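Plier des chemises sur une petite table ronde

Fondus34
Jan 21, 2026
Je plie dehors, sur un guéridon de terrasse, faute de place à l'intérieur. Les manches pendent toujours d'un côté et le col se décale. Planche ou pas planche ?
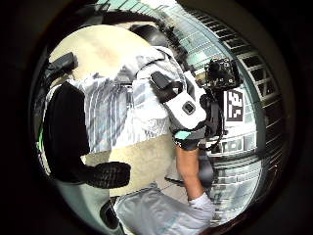 Le sens du tissu donne le repère le plus fiable. Je boutonne un bouton sur deux, je retourne, puis je rabats chaque côté parallèlement au boutonnage. Avec des rayures verticales bleu clair et blanc, l'écart se lit tout de suite : si elles partent en biais, on reprend. Largeur finie : 30 cm.

Sasto
Pas d'accord pour le boutonnage. Col et troisième bouton suffisent, le reste marque la popeline.

Zoia Hordiienko
Tout dépend du grammage. Sur un tissu fin, un bouton sur deux évite que les pans glissent. La planche, par contre, dépasse vite d'un plateau rond. Je travaille sans, le bas de la chemise vers moi,

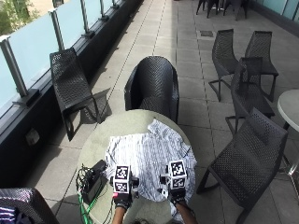 et je lisse du bas vers le col avant de rabattre quoi que ce soit. Les manches viennent en dernier, en un seul pli.

Sasto
En dernier, elles font une surépaisseur. Je les couche le long du dos, côté par côté.

Fondus34
Testé les deux ordres. Celui de Sasto tient mieux en pile, je garde mes boutons.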